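How to set up a play kitchen on a small table

Play food spreads quickly if it has no fixed place. A layout you can repeat takes 5 minutes to put out and makes clearing up much easier. We use this one at the Palmont playroom, and it suits two children sharing.

Before you start, wipe the table and let it dry. Choose a plain top if you can, as small pieces show up well on white.

1. Put the oven at the right-hand end and leave it there. Everything else is placed from it.

2. Stand the pots at the opposite end, near the edge.

3. Set the colander on the pots' side, within easy reach of them.

4. Lay one plate towards the back. The ketchup goes on the plate – it rolls less there.

5. Put the banana beside the plate and a strawberry between the plate and the colander.

6. Keep the cup in the middle and the orange slice towards the front.

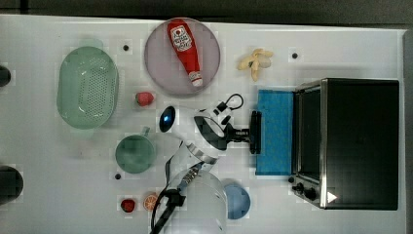
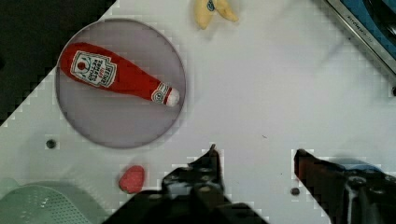 The plate and ketchup, with the banana close by. 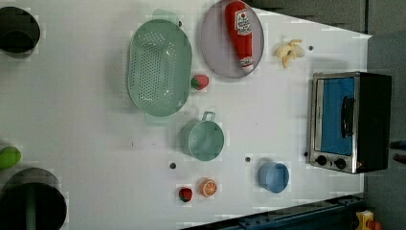
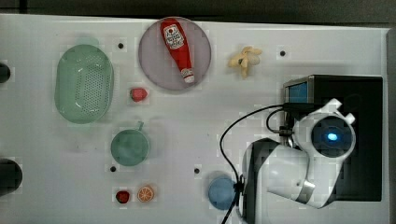 Leave some bare table between things. Children need room to put down whatever they are holding, and a crowded top ends with half the food on the floor.

If you have more food than this, keep it in a lidded box and swap a few pieces each week. Fergus Hepburn, who looks after our toy cupboard, changes ours over when he washes the hard plastic in warm soapy water. Soft pieces go in a net bag on a cool wash – check the label first.

At the end of the session, put the small fruit away first, then the cup and plate. The pots go last.

Updated 2022-11-21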